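4. Labelling and packing your Trarlow under-bed boxes

4.1 Wipe the lid before sticking anything to it. Labels dislike dust and will leave at night.

4.2 Write the contents on the label in pencil. You may feel sure that "winter" will always mean winter. Around August you will want the eraser.

4.3 Fill each box to the moulded line and no further. The lid will close over more – it is an obliging lid – but the clips are rated for 3,000 openings, and sitting on them uses up several at once.

Note: Small items go in last, on top. Socks packed first are not seen again until you move house.

4.4 Press both clips down together until they click. One click means one clip.

CAUTION: Do not store candles, cheese or anything that ticks.

4.5 Leave 13 mm between the lid and the bed slats. Slats sag, and so, in time, do sleepers.

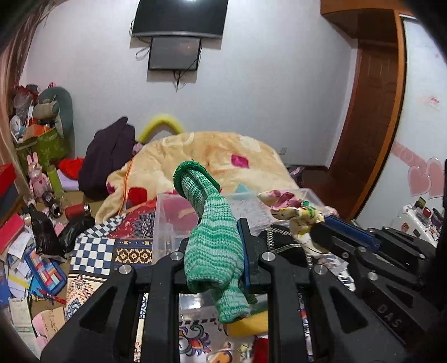 Fig. 6. Green striped sock and a floral item, with a clear box behind.

4.6 Slide the box under the bed, label facing out. If it won't go, see section 2, Measuring, which you were asked to read first.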